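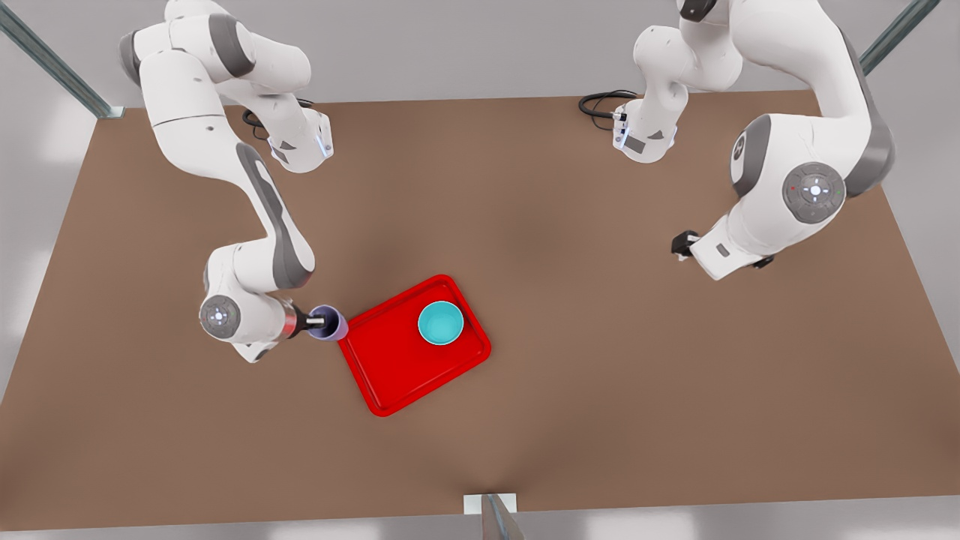
Über uns

Branska ist eine Sprachschule für Erwachsene. Wir unterrichten Deutsch als Fremdsprache, Polnisch, Schwedisch und Italienisch, in Gruppen und im Einzelunterricht. Die Schule hat 7 Unterrichtsräume, eine kleine Bibliothek im Erdgeschoss und ein Büro, in dem auch die Anmeldungen entgegengenommen werden.

Wie die Schule entstanden ist

Angefangen haben wir mit Abendkursen in zwei gemieteten Räumen über der Buchhandlung Lindqvist. Damals gab es nur Schwedisch und Deutsch. Die Buchhandlung ist inzwischen umgezogen, wir beziehen unsere Lehrwerke aber weiterhin dort. Polnisch kam dazu, als mehrere Betriebe im Ort Kurse für ihre Beschäftigten suchten. Italienisch bieten wir am kürzesten an, die Nachfrage nach Anfängerkursen ist in dieser Sprache am größten.

Im vergangenen Schuljahr haben 600 Teilnehmerinnen und Teilnehmer bei uns einen Kurs besucht. Viele bleiben über mehrere Stufen. Andere kommen nach einigen Jahren Pause zurück und machen vorher noch einmal den Einstufungstest.

Unterricht

Unsere Semesterkurse umfassen 60 Unterrichtseinheiten und finden zweimal pro Woche statt, vormittags oder am Abend ab 18.30 Uhr. Intensivkurse haben 100 Einheiten und laufen nur in Deutsch und Polnisch. In den Gruppen sitzen höchstens zwölf Personen. Kommt eine Gruppe nicht zustande, bieten wir einen verkürzten Kurs oder einen Platz im folgenden Semester an. Bereits gezahlte Gebühren werden auf Wunsch erstattet.

Vom ersten Abend an wird in der Zielsprache gesprochen. Grammatik erklären wir in den Anfängerstufen auch auf Deutsch, wenn die Gruppe das versteht. Hausaufgaben gibt es in allen Kursen. Wer eine Stunde versäumt, findet die Aufgaben und Arbeitsblätter am selben Abend im Kursbereich der Website.

Lehrkräfte

Alle Lehrkräfte haben ein abgeschlossenes Sprachstudium oder eine vergleichbare Ausbildung und unterrichten überwiegend in ihrer Erstsprache. Neue Kolleginnen und Kollegen hospitieren vier Wochen lang, bevor sie eine eigene Gruppe übernehmen. Im Mai halten wir eine interne Fortbildungswoche ab. In dieser Zeit fallen die Vormittagskurse aus, die Termine werden am Semesterende nachgeholt.

Firmenkurse

Für Unternehmen unterrichten wir auch vor Ort. Zu unseren langjährigen Kunden gehören die Spedition Custel und der Pflegedienst Lukari. Bei Custel geht es vor allem um Telefonate und Frachtpapiere auf Polnisch, bei Lukari um Deutsch für die Übergabe zwischen den Schichten und für die schriftliche Dokumentation. Inhalte und Zeiten legen wir vor Kursbeginn mit dem Betrieb fest. Die Abrechnung erfolgt pro Unterrichtseinheit, unabhängig von der Gruppengröße.

Bibliothek und Sprachcafé

In der Bibliothek stehen Romane, Wörterbücher, vereinfachte Lektüren und einige Hörbücher. Kursteilnehmer leihen kostenlos aus, die Leihfrist beträgt vier Wochen. Am ersten Sonntag im Monat öffnen wir nachmittags das Sprachcafé. Eine Anmeldung ist nicht nötig, Gäste ohne Kursplatz sind willkommen. Kaffee und Tee stehen bereit, Kuchen wird meistens mitgebracht.

Einstufung und Anmeldung

Der Einstufungstest dauert 40 Minuten und besteht aus einem schriftlichen Teil und einem kurzen Gespräch. Er ist kostenlos und verpflichtet nicht zur Buchung. Termine vergibt das Büro telefonisch oder über das Kontaktformular. Zwischen den Semestern ist das Büro nur vormittags besetzt.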